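Basketball > Training > Return Trainers

Otano Basketball Return

Clips to a standard rim and sends made shots back to the shooter. The chute turns through 8 positions.

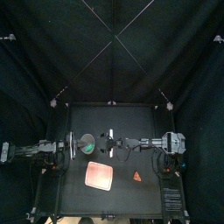

Specifications
Net drop: 5 ft
Rated use: 600 shots per session

Rim fit is covered in the Otano manual. 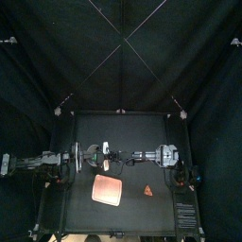
Black tabletop, fabric surround

Assembly takes 2 people. 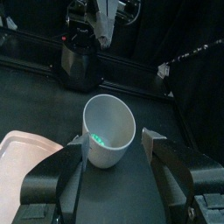
Chaimae Benkirane writes that the chute holds its angle on hard bank shots.

Related items
Neves Rebound Net
Jultgate Shot Counter

© Etbridge | Contact | Back to top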